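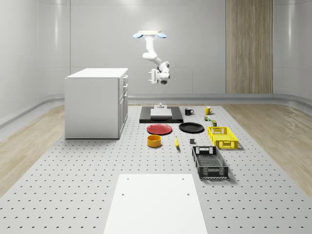

Robot practices clearing the table 2000 times, learns mostly from the disasters

Mar 19, 2018

Anyone who has shared an apartment will know the type: able to put a mug away, unable to put away a mug that's slightly to the left of where it was yesterday. Robot arms have had the same trouble for decades, and a small group at Karov thinks it has found a fairly cheap way to nag them out of it.

The method is called Testa. It trains an arm entirely in simulation, on a virtual table set with the usual household suspects – plates, mugs, a bowl, a banana, a pair of plastic crates – and it spends most of its effort on the attempts that go wrong. Ordinary training of this sort rewards the arm for a finished job and shrugs at everything else. Testa goes back through each failed run, finds the last moment at which the job could still have been saved, and starts the arm again from there. Then it does that some more.

"If you drop the banana at the end, you don't need to relearn how to find the banana," said Pierina Cirillo, who leads the work. "We were making it start the whole day over. It's a terrible way to teach anybody."

The test was simple to state. The arm was given 2000 simulated tidying jobs it hadn't met in training, with the objects moved around and the instructions changed: put this in that crate, set this on that plate. An arm trained the old way finished 871 of them. The Testa arm finished 1076. Readers quick with a pencil will notice that this is a little over half, and that a dinner guest with the same record would not be asked to help again.

Cirillo doesn't argue. Her group is more pleased with the training time, which came down by 43 percent on the same computers. Most of the remaining failures involve mugs. The arm likes to grab the handle, the handle likes to turn, and the mug ends up on its side while the arm proceeds to the crate with great confidence and nothing in its fingers. Plates are the other sore spot. They're wide, they're low, and a gripper coming straight down has very little to hold on to except the rim.

There's also the matter of the real world, where the group has not yet gone. Simulated mugs don't chip and simulated bananas don't go brown, and friction in a simulator is whatever number somebody typed in. The team plans to move the trained arm onto hardware at Jirkeo, the lab's partner on the project, starting with the crates and working up to anything breakable.

The simulated room and the full set of tidying jobs will be released under the name Flestska, so that other groups can try their own methods on the same table. Cirillo said the failed runs will be included too. There are 924 of those from the final test alone, and she recommends the mug ones.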